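Stumuritz hand-held gripper kit
Reviewed 2024-12-29

Stiltport wants £763 for this, and for that money I expected more than a pair of jaws, a handle and a login. You squeeze, the camera records, and the software is meant to turn your tidying up into something an arm can copy. The sales page promises usable results from 400 demonstrations. I did 1,567 and my arm still dithers over a teaspoon.

The build is decent, I'll give it that. The pivots have no play and the pads grip well. The pads are also glued in, so a worn one means a whole new finger, and Stiltport charges for delivery on top.

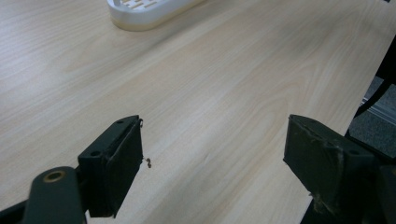

Jaws open over the table, slotted white tray at the back. Tape marks on the right finger.

The Busar costs less and exports plain files. Buy that, or wait for version 2.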